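Kitchen Food Waste in Shared Student Housing
Project report, Unit 7
Birdie Achterberg

3 comments
12 shares

Introduction

Nestholm is a student residence with 104 residents, split over four floors. Each floor has one shared kitchen. For this project I looked at how much food gets thrown out in those kitchens, what kind of food it is, and whether clearer labels on the fridge shelves make any difference to the amount.

I picked the topic after living there for a year. The bins were always full by the weekend and a lot of what went in was still in its packaging.

Method

Each kitchen was given a green bin for food scraps only. I weighed the bins every second evening on a set of luggage scales and wrote the weight on a sheet taped inside the pantry door. Tea bags and coffee grounds were left in, as sorting them out took too long. Liquids were not measured.

In the first half of the project nothing was changed. In the second half, the two lower kitchens got coloured shelf labels with the resident's room number and a space to write the date. The two upper kitchens stayed as they were.

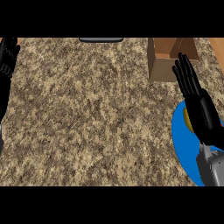 Residents also filled in a short survey about how often they shop, how often they cook for more than one person, and what they threw out most in the past week. The survey was on paper and was collected at the January floor meeting. Some people skipped the question on cooking, so I have left it out of the results.

Results

The two kitchens with labels threw out 1,967 grams per person over the second half. The two without labels threw out 2,690 grams per person. Bread was the most common answer in the survey, followed by salad leaves and cooked rice.

The top floor was always the heaviest. It is also the floor with the smallest fridge, so food at the back was probably forgotten more often - I did not test this.

Discussion

The labelled kitchens did better, but they also had lighter bins before the labels went up, so part of the gap was already there. Two readings from the second floor are missing because the bin was emptied early.

If I did this again I would swap the labels between floors halfway through and use proper kitchen scales. I would also weigh bread separately.

14 shares
Leave a comment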